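Renela Handheld Gripper Kit -- by Trorisano

Two-finger, hand-held. For teams budgeting a first data collection station, or adding a second one. Ships from the Nullov warehouse.

In the box
Gripper body, handle, camera mount
One pair finger pads, grip layer fitted
Spare pad pair
Screws and hex key

Not in the box: camera, table, objects. Budget those seperately.

Lead time
30 days for a single kit. 60 if you want more than 3, so get the PO in early. Quotes good through July.

Planning your pad spend
Pads are the running cost. People price the gripper, forget the pads, then come back mid-project for a rush order. Plan on a fresh pair every 20 hours of cup and bowl work, more if your objects have sharp rims. Body and fingers hold up fine.

What to look for: torn edges on the grip layer, bits hanging off the bottom, shiny flecks along the top rim. Any of that, put pads on the next order. Grip layer goes first, almost always.

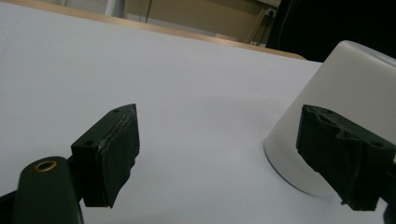 Renela fingers at an upside-down white cup. Wear on both grip layers, frayed lower edge on the right pad.

Pads are held by two screws each, from the top. Swap takes a few minutes. Don't glue over a torn layer -- it changes the thickness and your left and right won't match anymore.

Table and room
Plain matte top is easiest. White is fine, watch the glare if theres a window close by. Leave elbow room on both sides, and an outlet within reach if you're running a wired camera. Cables behind the table, never across it.

Which kit?
Single: one station, one operator, short project.
Double: two stations, or one that can't stop for a pad change.
Li bundle: single kit plus extra pads and the padded carry case. Best buy if you move between rooms.

Returns
Unused kits, 30 days. Opened pads can't come back, sorry. Body is covered for manufacturing faults, pads are not.

Need a formal quote for purchasing? Use the quote form, put the number of stations and the ship-to address. Same day reply if it's in before 3 pm.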